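Refilwe Engelbrecht had a spreadsheet open before I'd even sat down, and I liked her right away. She plans equipment for Berneck, a small packing outfit, and she's been shopping for a second robot arm since October.

"Everybody asks me what the arm costs," she said. "Ask me what the fingers cost!" Her gripper line for next year is $4000, and she's already sure it's low. Bags are the reason. Boxes she can budget for in her sleep — bags wrinkle, fold and slide around. 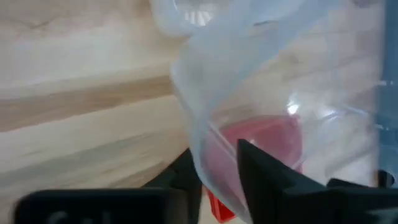
Black gripper fingers at a clear bag with something red inside.

I asked if she'd looked at suction instead (I'd been reading up, can you tell?). She had. Pavura quoted her a suction kit with a 12 week wait, and she passed. "I'd rather buy spare fingers and keep what we know."

She'd also priced a used setup from Standus, which came out to $1854 before shipping. No spare parts, though, and no service plan. She laughed and scrolled on.
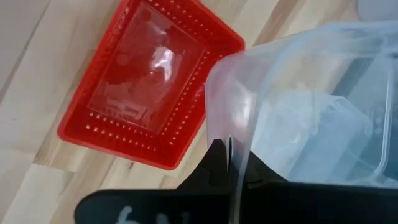 Bag in the grip, right by the red basket.

The baskets, she told me, are the cheap part, and she wants more of them. What worries her is training hours. She's put down seven days for the new arm and her boss wants fewer.

"He can have fewer days or he can have fewer dropped bags," she said. Then she asked me not to make her sound mean, so let me say she was lovely about it — and she did give me a copy of the spreadsheet. The wrist camera is still blank on it. She's waiting on a price from Rana.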